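9/1/20

Sorting out the sports kit, finally

Okay, so September is here and I have run out of excuses. The basketball stuff has been living in a heap since spring and every time I walk past it I feel a tiny bit guilty. Yesterday I made a big pot of coffee, put on a podcast and decided the red things were getting folded before anything else happened in this house!
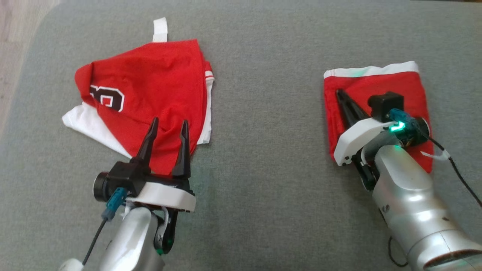
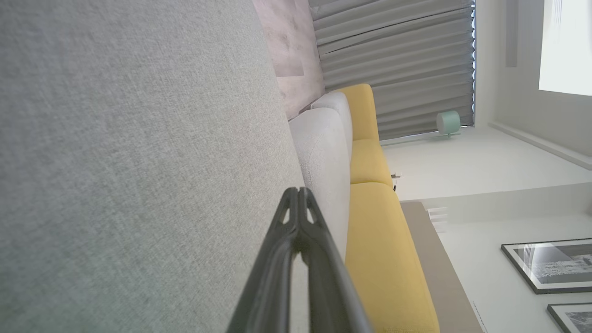 Red kit on the gray fabric in the first one, yellow and off-white seating in the second.

I love folding on something soft and gray – reds look so bright against it, and I can spot every wrinkle I've missed. Jerseys are my nemesis though. That mesh kind of fabric slides all over the place and the big numbers never want to bend where I want them to. My friend Jolán Nyitrai swears by folding the sides in first and then bringing the bottom up, so the number ends up on the front where you can read it. I tried it her way on the whole pile and I'm a convert (don't tell her, she'll be unbearable).

Shorts are so much easier. In half, waistband at the top, one more fold if the drawer is shallow. Done!

Can we talk about that mustard yellow for a second too? I went back and forth on yellow seating for ages and nearly chickened out and went all beige. So glad I didn't. It cheers me up even on laundry days.

Next up is the sock drawer, and I'm thinking of getting one of those Zudo dividers for it. If you have one, does it stay put when you yank the drawer open? Let me know in the comments.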